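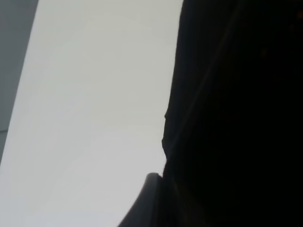
Wrist camera view, Plirkine kit. Finger at the bottom, pale panel, dark object to the right.

January, notebook entry, morning and then again after 3 pm

Plirkine trial, continued. Writing this up before the call with Hourani so that I have my own version on paper before I hear theirs.

For anyone picking this up cold: the Plirkine is the wrist camera and finger set that Hourani wants us to buy for the light handling cell. Quoted at 2,470 per arm, fingers and mounting plate included, software license not. The license is another 400 a year, and that line was on the second page of the quote. Gintarė found it. I had read the first page and told Merike the price was fine, so that's one I have to take back.

The claim we are testing is the one in their leaflet: the wrist view alone is enough to find a contact edge and keep the fingertip clear of whatever is next to it. No overhead camera, no fixed lighting. If that holds, we could take the overhead bar off the cell, and Thulani would get his walkway back. If it doesn't hold, we are paying for a camera that needs the camera it was supposed to replace.

What I think of the wrist view so far

The long slanted edge on the left is good. Pale panel against the gray surface, clean, mostly straight, and I would trust a fit to it. If all our parts looked like that I'd have very little to say.

The right side is where I stop agreeing with the leaflet. The dark object takes up nearly all of that half. Its outline against the panel is readable, you can follow it down past the small bump and the longer bulge, but the shaded side of the finger goes into the same black and there is almost no boundary left between them. I can't tell by eye where the finger ends over there. Hourani's answer last time was that the software doesn't need to see it, it knows the finger's shape from the calibration. Fine. But then it is the calibration doing the work, and the picture is along for the ride. I want that said plainly in whatever they send us.

The other thing I noticed is the color on the panel. Grayer toward the top, whiter and a little bluish lower down, with soft blotchy changes between. There's nothing printed on the surface for the software to hold on to. The depth estimate is meant to come from texture and from shading, per the manual, and I don't see how you get the first out of a blank surface. As for the second, I asked Dzintra how she would separate a change in light from a change in angle with one camera and a plain panel. She said she wouldn't.

Settings

Exposure on auto. Gain on auto. Finger type narrow. Edge filter at default. Merike wants the next round with exposure locked, and I agree, but the setup guide says auto is "recommended for all normal use" and I'd like their product judged as they tell people to use it before we start helping it.

Also: the exposure lock is in the paid tier. Put that in the cost column, not under remarks.

Confidence number

The software gives a confidence value for each contact estimate. I have been trying to find out what it is a confidence in. Manual says "overall quality of scene understanding," which doesn't mean anything I can use. Sibusiso thinks it's mostly sharpness. Merike thinks it's the edge fit, and that one strong edge is enough to pull it up no matter what the rest looks like. I lean toward Merike. Either way I don't want it wired into the stop logic until someone at Hourani writes down what goes into it. An email will do.

Suggested test: same pose, cover the strong edge with matte dark card, see if the number drops. Then leave the edge alone and put a dark block beside the finger, see if it moves at all. If the second one leaves it where it was, we have our answer and it isn't the one in the leaflet.

Comparison with the Prurisine unit

Thulani asked why we aren't just keeping the Prurisine. Fair question. It's older, the cable is stiff, and the bracket has to be loosened to get at the finger screws, which everybody hates. On the other hand it makes no claim to do without the overhead camera, and it doesn't hide settings behind a license. I can't put the two side by side yet since the Prurisine still has the wide fingers on. Gintarė has the narrow set in her drawer.

Things I do like about the Plirkine, to be fair to it: the mounting plate went on without shims. The finger swap is quick. The connector has a proper latch. The finger's tip is rounded and blunt, and I prefer that near painted parts. None of this has anything to do with vision, and I notice that the mechanical side of the kit is the side the leaflet barely mentions.

Their reference list

Hourani's deck says the kit has been run for "more than 2,000 hours in customer cells." I asked which customers and which cells. Got one name back, Drudance, and a note that the rest is confidential. Sibusiso knows someone who used to be at Drudance and will ask whether the overhead camera there was really taken down or only switched off during the demo. Until then I'm treating the hours as hours with the power on.

Questions for the call

What goes into the confidence value?
Does the contact estimate change if the finger model is turned off?
Is there any example with a dark part right next to a dark finger? Would they sell the finger in a light color?
Can the exposure lock be moved to the base tier for us, in writing?
What happens at license expiry – does the arm stop, or does it run without the check? (Merike's question. I would not have thought of it and it's the best one here.)

After the call, 3:40 pm

Shorter than planned. Their engineer was decent and didn't try to sell. He agreed that dark on dark is weak and said light gray fingers are "being looked at." No date. On confidence, he says it is a blend, and he will check whether he may share the weights. On license expiry, he didn't know, and said so.

The exposure lock is a maybe, if we take two arms. So the fix for a problem with one arm is to buy another arm. I wrote that down as he said it and Gintarė laughed loud enough that he heard.

Where this leaves it: no order. The overhead bar stays up. Dzintra is cutting matte card for the cover test and I'll wrap the finger in pale tape on the shaded side and repeat the same pose, auto exposure first, then locked on the trial license while we still have it. Thulani, the walkway has to wait, sorry.

Leave the mounting plate on. Don't update the software if it asks.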